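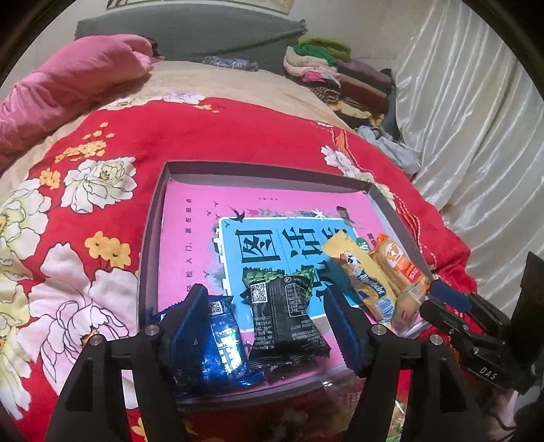 How many hand-held grippers should a small group buy before it buys a robot arm?

Two pairs, one in use and one ready to go, with enough spare pads to last the first quarter.

I got to that number slowly. The first version of our equipment plan at Siston put the arm on line one and everything else under "accessories." It was a tidy spreadsheet and it was wrong in several places, so I am writing down the second version while I still remember why each line moved.

The arm is the largest single purchase and the easiest one to quote. A vendor sends a PDF, the PDF has a total, and the total goes in the cell. The hand-held tools are harder. They arrive as a body, a camera, a mount, cables, pads and a software license that may or may not be annual. Three of those items came from Zwahlen and the rest from wherever had stock. On the first pass I budgeted the bodies and forgot the mounts.

The arm can also wait. It does nothing for us until there are recordings to train on, and the recordings come from people holding grippers in bedrooms and kitchens. If the arm is delivered in the same week as the grippers, it sits in its crate and uses up its warranty. We moved it two quarters to the right. The supplier held the quoted price without much argument, though I would get that in writing.

Pads are the line I would look at first in anyone else's plan. They are cheap each, so they get rounded to nothing. Our opening order was 26, which I thought was generous. Small packaged goods are the reason it wasn't. Snack packets have crimped ends and slick film, the operator squeezes harder to keep hold of them, and the ridges on the pad round off. A worn pad still grips a towel or a shirt perfectly well, so the wear goes unnoticed until somebody puts a box lid of wrapped snacks back on the bed. I now carry pads as a monthly consumable with its own line, separate from repairs.

Storage came second. Each operator runs two grippers, so every session is at least two video streams plus tracking. I had sized the disks for one. We recorded nearly 71 hours in the pilot and I spent part of it deleting calibration takes to make room -- not a good use of anyone's time. Buy the disks with the grippers, on the same order if purchasing allows it. Include the second copy in the figure. Ravis, which is our name for the ingest server, has since had its drives replaced, and that cost belongs to this project even though it was booked to general IT.

Props are awkward to budget and I have not solved them. Groceries, packaging, cloths, boxes, children's books, whatever a home has on hand. Finance wanted an itemized list in advance. A list in advance gives you a set of objects that all came from one shop on one afternoon, and the recordings look like it. I asked for a flat allowance per site with receipts afterward. It was approved at a lower figure than I asked for, and so far that has been enough. Edible props should be marked as expendable when they are bought. They do not come back.

Labor is the big one. In the second version, operator time is 40 percent of the whole plan, ahead of the arm. The first version had it at zero, on the theory that the team would do it between other tasks. Tormod Blomqvist, who reviewed the draft, wrote "between which tasks" in the margin and left it there. I had no answer. Setup at each site, checking the clocks, reviewing takes and driving home are all paid hours. If you count only the minutes when the recorder is running you will be short by a wide margin.

Things I took out: a second lighting kit (houses have their own light, and we want it in the data), the extended training package, and a custom transport case. Two padded tool bags do the same job as the case. I kept the calibration board and added a spare, as the first one warped.

Still open is whether to lease the arm. Huto offers a lease with service included, and on paper it costs more over the full term. It also moves the risk of buying the wrong gripper flange to them, and we have already changed our minds about the flange once. I have asked for the early-return terms. The sales contact sent the brochure again, so I have asked again, with the clause number this time.

The revised sheet goes in for approval in October. Pads are on line two, under operator hours.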